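Lalora hand-held demonstrations: frequently asked questions

Does the method work?
Partly. We recorded 3194 demonstrations and kept 1396. Quote both numbers, please.

Why throw so many away?

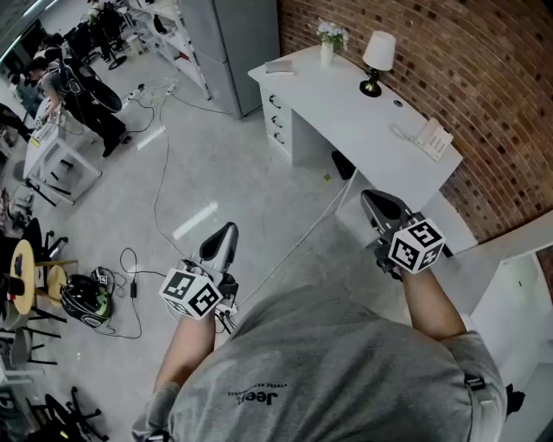 Tracking loss, mostly. Position comes from the printed codes, and a code the camera can't see tells us nothing. Each gripper has a white cube of them at the wrist, so turning the hand should bring another face round. Zuzanna Krawczyk thinks more cubes would help. Neville Dobson doubts it.

Will a policy trained here work in my kitchen?
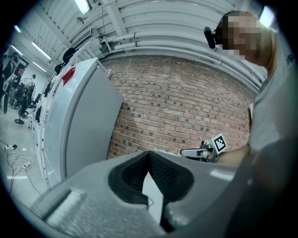
We wouldn't promise that. It was tested in 18 layouts, all in our own building, and a network will happily learn the wallpaper. A view from the gripper takes in the brick wall and the ceiling lights as well as the jaw, and we can't yet say which of these it relies on.

Is the data public?
The kept part will be, in July.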